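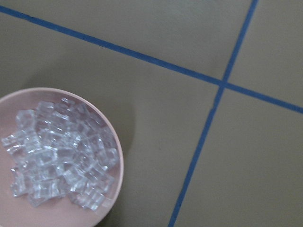

Reliure japonaise à quatre trous : carnet format A6

Mise à jour du samedi 7 mai 2022 : correction du gabarit de perçage et ajout du paragraphe sur les coins.

Niveau : débutant ayant déjà manié un cutter et une règle métallique.

Fournitures

Papier intérieur 90 g, sens des fibres parallèle au dos
Deux couvertures en papier 220 g
Une bande de papier fin pour les coins (facultatif)
Fil de lin ciré 18/3
Aiguille à bout rond
Poinçon ou alêne de 1,5 mm
Plioir, règle métallique, équerre
Deux pinces à dessin
Chutes de carton pour protéger les couvertures

Le papier utilisé pour mon modèle est le Pinel ivoire. Tout papier non couché convient. Un papier couché glisse sous les pinces et les trous se décalent au perçage.

1. Couper les feuillets

La reliure japonaise se travaille en feuillets simples, sans cahiers pliés. Couper les feuillets à 105 × 148 mm. Vérifier l'équerrage sur les premiers feuillets avant de débiter le reste : un défaut d'un demi-millimètre se voit peu sur une feuille et beaucoup sur une pile.

Pour connaître le sens des fibres, plier légèrement la feuille dans un sens puis dans l'autre, sans marquer. Le sens qui résiste le moins est celui des fibres. Il doit suivre la hauteur du carnet, faute de quoi les pages restent raides à l'ouverture.

Couper les couvertures à la même dimension, puis marquer un rainage au plioir à 15 mm du dos, sur la face extérieure de chacune. Ne pas rainer les feuillets.

2. Préparer le gabarit

Tracer sur une bande de carton de 148 mm une ligne parallèle au bord, à 10 mm. Cette ligne reçoit les quatre trous.

Positions mesurées depuis la tête :

Trou 1 : 14 mm
Trou 2 : 54 mm
Trou 3 : 94 mm
Trou 4 : 134 mm

L'ancienne version de cette page donnait 12 mm pour le premier trou, ce qui rendait l'écartement irrégulier. Merci à Cletus Okafor de l'avoir relevé.

3. Percer

Taquer la pile sur les deux côtés, couvertures comprises. Intercaler les chutes de carton et serrer avec les pinces, en laissant libre la zone du dos. Poser le gabarit et percer à l'alêne, bien verticalement, sur une planche de coupe ou un vieux catalogue.

Si la pile dépasse 6 mm d'épaisseur, percer en deux fois en gardant le même gabarit — l'alêne dévie dans les piles épaisses et les trous sortent de travers au verso.

4. Poser les coins (facultatif)

Couper deux bandes de 20 × 45 mm dans le papier fin. Encoller à la colle d'amidon, envelopper l'angle du dos en tête, puis en pied. Laisser sécher sous poids avant de coudre et repercer si la colle a bouché un trou. Le papier Nakura se prête bien à cet usage. Un papier trop épais forme un bourrelet sous le fil.

5. Coudre

Longueur de fil : 400 mm suffisent pour un carnet mince à ce format — ajouter 100 mm pour les premiers essais. Ne pas doubler le fil.

Entrer par le trou 2, depuis le milieu de la pile vers la couverture avant, en laissant 50 mm de fil entre les feuillets. Contourner le dos et repasser dans le trou 2 par l'arrière. Le fil ressort devant.

Descendre au trou 3, traverser vers l'arrière, contourner le dos, traverser de nouveau. Continuer au trou 4 par l'arrière : contourner le dos, puis le pied du carnet. Remonter en comblant l'intervalle vide entre 4 et 3, puis entre 3 et 2. Au trou 1, contourner le dos puis la tête, et revenir au trou 2.

Tendre le fil à chaque passage, en tirant parallèlement au dos. Tirer vers le haut déchire les trous.

6. Arrêter le fil

Ramener l'aiguille au milieu de la pile par le trou 2, nouer avec le brin laissé en attente (nœud plat), couper à 5 mm. Le nœud disparaît entre les pages. Passer le plioir sur le dos pour aplatir la couture.

Défauts courants

Fil lâche au milieu : la tension a été reprise trop tard. Découdre jusqu'au trou concerné.
Couverture qui gondole : sens des fibres croisé.
Intervalle sans fil sur une face : un passage a été sauté au retour.

Variante à cinq trous et plus : page en préparation, prévue pour juin.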